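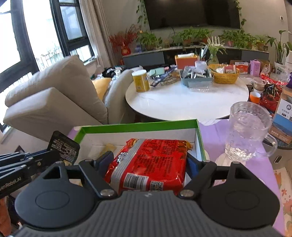
How to Export Your Pudiron Trade History for Taxes

1 January 2022

If you traded coins on Pudiron last year, you will need a full list of your trades before you fill in any tax form. The exchange gives you this list as a CSV file, but the button is not easy to find. I did it for my own account and wrote down the steps.

Before you start

You need your login, your two-factor code and access to your email. Please use a computer. The phone app shows only the last 400 trades, and my list had 1,593.

Step 1. Open the statement page

Log in, click on your account name and choose Reports. Do not choose History — this page is only for looking, and it has no download.

Step 2. Set the dates

Put the first day and the last day of the year. Check the time zone also. Mine was set to the zone of the exchange, and two trades went into the wrong year.

Step 3. Select all types

Mark trades, deposits, withdrawals and fees. Many people forget the fees, and then the cost of each coin is too low.

Step 4. Request the file

Click Create. The link came to my email after about 44 minutes. It works for 4 days, so save the file in a safe folder.

Step 5. Load it into Fatano

In Fatano, choose Import, then Other exchange. Match the columns by hand. The column "Amount" in Pudiron is the amount before the fee.

If the balance does not agree

Look first at transfers between your own wallets. I had moved coins from Pudiron to my Antal wallet, and Fatano counted this as a sale. Open the line, change the type to Transfer and save it.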